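# Stemstead 窗台育苗盒，用了一整个冬天之后

先说结论吧：喜欢，非常喜欢，喜欢到同事都开始躲着我走，怕我又塞给他们一棵罗勒。

十一月下的单，到手价 468 元，买的是十二穴那一款，带透明罩和底部加温垫。下单之前我犹豫了挺久，毕竟鸡蛋托和保鲜膜也能育苗，我妈就这么育了一辈子辣椒。可我家朝北，冬天窗台冰手，办公室倒是暖和，就是桌面地方有限，得要个收得住水、看着又不太像菜市场的东西。最后我决定放办公室。
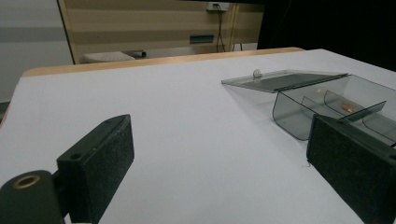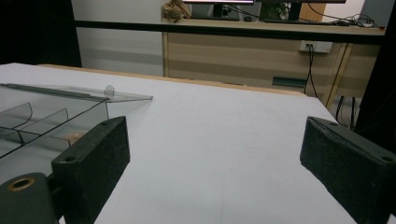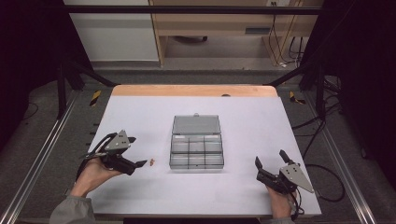

盒子本身分四层，从下往上是加温垫、接水盘、穴盘和罩子。穴盘是软的，这一点我要大夸特夸！以前用过的硬塑料穴盘，取苗的时候得拿筷子从底下捅，捅着捅着土球就散了，根断一半，苗蔫三天。Stemstead 这个穴盘的材料有点像烘焙用的硅胶模，从底下用拇指一顶，整个土球就出来了，完完整整，根须裹在外面白白的一圈，看着特别解压。我第一次顶出来的时候忍不住又塞回去顶了一遍（别学我，第二遍掉了个角）。

软也有软的毛病。装满湿土以后整张穴盘很沉，单手一端就往下弯，中间那几穴的土会被挤得鼓起来。说明书上画了一个双手托底的小图，我没看，直接拎着一角就走，结果撒了一地。后来我都是连接水盘一起端，就没事了。

## 加温垫

买它主要就是冲着这块垫子。辣椒、茄子、罗勒这些喜暖的种子，土凉了就是不动，能在土里装死装上大半个月。办公室白天有暖气，夜里关掉，早上来一摸，花盆都是凉的，所以夜里那几个钟头特别关键。

垫子只有一个旋钮，没有屏幕，没有蓝牙，没有 App，谢天谢地。旋钮上印的是温度刻度，最低一档 20 度，往上每一格的手感都很清楚，咔哒咔哒的，不会蹭一下就跑偏。我一直放在中间那档，插了根厨房用的探针温度计进土里看过，比刻度上写的略低一点，罩上罩子以后就基本对上了。对育苗来说这个精度绰绰有余。

通电线偏短。真的偏短！从垫子到插座那一段，我得把盒子挪到桌子最边上才够得着，后来还是接了插线板。电线出口的位置也有点别扭，从长边的正中间出来，想把盒子贴墙放，线就正好顶着墙，只能把有线的那面朝外，难看不说，还老被袖子挂到。要是从角上出线就完美了，希望下一版能改。

还有一点，垫子防溅水，但说明书写得很清楚，不能泡。我浇水手重，有一次接水盘满了漫出来，吓得赶紧拔插头擦，晾了一晚上再用，没出什么问题。但我不建议大家跟着试。

## 罩子

罩子顶上有两个转盘式的通风口，转开一点点，里面的水汽就散得很快。刚播种的时候全关，一冒芽就开一条缝，等子叶展平了全开，过几天把罩子整个拿掉。这一套流程书上都有，可真正养起来的时候，有这么一个能慢慢拧的小转盘，跟拿牙签把保鲜膜支起来，心情是完全不一样的。

我对罩子的高度也很满意。很多便宜育苗盒的罩子矮得可怜，豆苗两天就顶天花板了，叶子贴着塑料，沾上水就烂。Stemstead 的罩子够高，莴苣和罗勒长到两对真叶都还有富余。只有向日葵苗不行，它窜得太猛了，那天早上来一看，几棵苗全歪着脖子顶在罩子底下，我当时就笑出声来。

透明度一开始很好，用到现在，里面有一层淡淡的水渍，醋兑水擦一遍能干净很多。别用百洁布，我用过一次，角上磨花了一小片，心疼。

## 我都种了什么

罗勒是最省心的，撒上去不用盖土，喷湿了罩上，没几天就一片绿点点。种子遇水会裹上一层滑溜溜的胶，像迷你版的青蛙卵，第一次见的人会吓一跳，正常的。

莴苣也快，但它不喜欢热。我第一批没经验，跟辣椒放在一起加温，出得稀稀拉拉。第二批把垫子关了，光靠室温，齐刷刷地全冒出来了。所以这里要提醒一句：整个盒子只有一块垫子，没法分区，想同时育喜凉和喜热的菜，就得分两批来。这应该是这个产品在设计上最大的局限，我不觉得算缺点，但买之前要想清楚自己主要种什么。

香菜，唉，香菜。种子要先搓开，一粒里面其实是两瓣，搓开了泡一晚再种。我老老实实搓了泡了，还是出得慢，而且移苗的时候它的直根最怕折腾。软穴盘在这里帮了大忙，土球不散，移过去第二天就挺着了。不过说实在的，香菜直接播在盆里更省事，不用非得走育苗这一步。

辣椒是我最得意的。往年在家里用我妈的办法，出苗全看天气，今年放在垫子上，一穴一穴地往外拱，弯着腰，顶着种壳，每一棵都像刚睡醒。有几棵种壳摘不掉，卡在子叶上，我用喷壶喷湿，等软了再拿镊子轻轻一拨。这个活儿千万别急，我急过，连头一起拨掉了。

番茄种得少，品种是朋友分给我的，名字写在纸条上，纸条湿了，字也没了。反正苗很壮，毛茸茸的，一碰一手的番茄叶味儿。

## 土和水

套装里送一包压缩椰糠块，泡开以后松松软软的，闻着没什么怪味。第一批就用它，够用，就是没什么养分，真叶出来以后颜色会发黄，得补一点很稀的液肥。后来我换成了自己拌的，细泥炭加一点蛭石，苗明显敦实了。椰糠块单买也行，但我觉得没必要认准原厂的。

浇水我现在只浇底下。接水盘一角有个小缺口，尖嘴壶正好能伸进去，水从下面慢慢吸上来，表面不会冲出坑，小种子也不会被冲到一个角落里抱团。浇进去等一刻钟，多出来的倒掉。倒水的时候又要夸一下，接水盘的那个缺口做成了导流的形状，水是一股下来的，不会顺着外壁流一桌子。做这个缺口的人肯定自己种过东西！

水多了会怎样呢？会猝倒。苗贴着土面的那一截变细变黑，一夜之间趴下，救不回来。我第一批莴苣就倒了一小片，原因很简单，罩子盖得太久，又舍不得通风。从那以后我宁可干一点。摸土面是干的，端起来还沉，那就再等等；端起来轻飘飘的，再浇。

## 补光灯：Medve 2316

Stemstead 套装不带灯，官方店里有一款配套的，我嫌贵，另外配了 Medve 2316。这盏灯是夹子式的，一根长条灯头，暖白光，不是那种紫得像 KTV 的颜色，放办公室里没人抗议，坐我旁边的同事甚至拿它当台灯蹭着看文件。

亮度分三档，定时也有，按一下就记住了，第二天同一时间自己亮。夹子咬得很紧，夹口里有软垫，不伤桌板。鹅颈管嘛，就有点软，灯头拉到最远的时候会慢慢往下点头，早上来看它低一截，像值了一夜班。我把它往回收一收，离苗近一些，就稳住了。

灯跟罩子之间的距离要多试。太远了，苗细长细长地往上够，风一吹就倒；太近了，罩子里闷热，土面干得飞快。我现在的做法是罩子在的时候灯放高一点，罩子一拿掉就把灯压下来，看见苗的叶子平展着、茎短短的，就说明对了。

如果你家窗台朝南，阳光能晒大半天，灯可以先不买，种一批看看再说。我是朝北的人，没有灯寸步难行。

## 跟 Brovberg 和 Dilton 比一比

Brovberg 的育苗箱我在朋友家用过一阵子，木头外框，好看是真好看，摆在客厅像个首饰柜。可是木框怕潮，用了一季，底边就有点发胀，抽屉式的接水盘拉起来一卡一卡的。它的玻璃盖比 Stemstead 的塑料罩透亮得多，保温也好，就是重，单手掀的时候心里发慌。要是种得少，又很看重样子，Brovberg 仍然是个让人开心的东西，我每次去朋友家都要摸两下。

Dilton 走的是另一条路，便宜，薄，整套可以叠起来收进柜子。我自己买过，穴盘是硬的，薄得能透光，用一季基本就裂了。罩子没有通风口，要通风只能错开一条缝盖着，错多错少全凭手感，早上被保洁阿姨好心盖严实了都不知道。不过价格摆在那里，想先试试自己有没有耐心养苗的人，从它开始完全没问题，我就是从它入的坑。

三家里我最后留在手边的是 Stemstead。贵在垫子和穴盘，而这两样正好是每天都要用到的。

## 清洗和收纳

穴盘可以翻过来洗，真的是整个翻过来，每个穴都能像袜子一样里外翻面，陈年的土渣一冲就掉。洗完晾干，用稀释的消毒液泡一会儿，再冲干净，下一批就能接着用。到现在没发现开裂，只有一个穴的底孔边上有点毛，可能是我拿镊子戳的。

罩子和接水盘可以套在一起，垫子不能折，只能平放或者松松地卷起来，这样一来收纳的时候总有一块东西多出来没地方去。我现在把它夹在两本旧杂志中间，竖在书架上。官方要是肯配一个布套就好了。

剩下的种子我按品种分开放，纸袋外面写上品种和月份，封好口放进抽屉，避光、干燥就行。葱和欧防风的种子老得快，隔年的出芽率跌得厉害，番茄和黄瓜就很耐放。买种子的时候看见大包装便宜，手会痒，我理解，我抽屉里的苦苣够种到退休。

## 一些零零碎碎

- 附送的标签插牌是白色的，用铅笔写最好，记号笔在灯下晒久了会褪色，油性的也褪。
- 配的小打孔器很好用，一头是尖的，用来扎洞，一头是平的，用来压土。我现在种别的东西也用它。
- 喷壶不在套装里，要自己准备。挑雾细的，粗的会把芝麻大的种子打跑。
- 加温垫工作时没有声音，也没有指示灯。没有指示灯这件事我又爱又恨，晚上不晃眼，可白天总要摸一下才知道有没有通上电。
- 说明书的中文翻译有点逗，“间苗”被写成了“让植物之间产生距离”，倒也没说错。
- 客服回复挺快。我问过穴盘能不能单买，可以，罩子也可以，垫子暂时不行。

## 适合谁

窗台冷的，办公室夜里停暖气的，爱种辣椒茄子罗勒的，以前总栽在取苗这一步的，我都会推荐。手重爱浇水的人也可以买，浇底部这个习惯一养成，人会冷静很多。

只想种点莴苣、小葱、豌豆苗的，真用不上加温垫，买个不带垫子的版本，或者 Dilton 那种便宜的，省下来的钱多买几包种子，快乐是一样的。要种一整个院子的，十二穴又太少了，得轮好几批，苗的大小也会参差不齐，直接上苗床更合适。

打分的话，育苗盒我给九分，扣的那一分全算在电线头上。Medve 2316 给八分，鹅颈管再硬一点就好了。

第二批辣椒这周刚长出真叶，我打算再等它们长壮一点就换盆，留几棵放办公室，其余的送人。换完盆穴盘就空出来了，下一批想试试薰衣草，都说薰衣草种子要先放冰箱里冷一冷才肯发芽，湿纸巾我已经准备好了。有种过的朋友麻烦留个言，告诉我该冷多久！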